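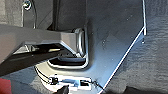 ## Notes on the Finishing of Sheet Metal Panels

Work on the bench enclosure resumed in October, following a pause of some three weeks while the workshop on Grostbridge Lane was being rewired. The present entry records the state of the panel work and the decisions taken on the access opening. Readers who have followed the earlier entries will recall that the layout was settled in the spring and that only the cutting and finishing remained.

The panel is dark gray with a faint blue cast, and its finish carries a very fine speckle. The preference here had been for plain black. Rasmus Sproģis, who has painted a good many more cabinets than I have, recommended the gray on the grounds that it hides fingerprints and small scratches. I accepted his advice and have had no cause to regret it. Under the bench lamp the surface looks a good deal lighter on one half than on the other, and this should be kept in mind when comparing it with a paint card.

### The opening

The access opening is rectangular with rounded corners. Square corners were considered and set aside. They are slower to file cleanly, they collect dust, and a sleeve will find them sooner or later. The rim is raised and has been left bright. It was to have been painted with the rest, and a test piece was prepared accordingly, but the paint on the test piece chipped within 2 days of ordinary handling. A bright rim also makes the opening easier to find when the interior is dark, as it is for most of the working day.

The size of the opening was the subject of longer correspondence. Aigars Uibo favored a larger one, which would have allowed both hands inside at once. Such an opening would have weakened the plate near the clipped corner, and the smaller dimension was retained. It is adequate for most tasks. It is not comfortable for all of them, and anyone intending to reach the lower connections should plan to remove the panel altogether.

### The clipped corner

Several correspondents have asked whether the angled edge is decorative. It is a practical matter. The original Ernholm drawing showed a full rectangle, and the corner would have struck the adjoining bracket each time the panel was lifted away. Cutting it on the diagonal cost one evening. The cut edge was dressed with a fine file and then with abrasive paper, always in one direction, and was left unpainted to match the rim.

### Care and remaining work

The following practice has been adopted for routine cleaning:

- Wipe the flat surface with a soft, slightly damp cloth.
- Dry the rim immediately afterward.
- Keep abrasive pads away from the speckled finish.
- Blow dust outward through the opening, never inward.

The labeling of the interior is still outstanding. Kęstutis Butkienė has offered the use of an engraving set, and a decision between engraved plates and printed tape will be made once the wiring list is complete. The list presently runs to 4 pages and contains at least one error, which I have not yet located.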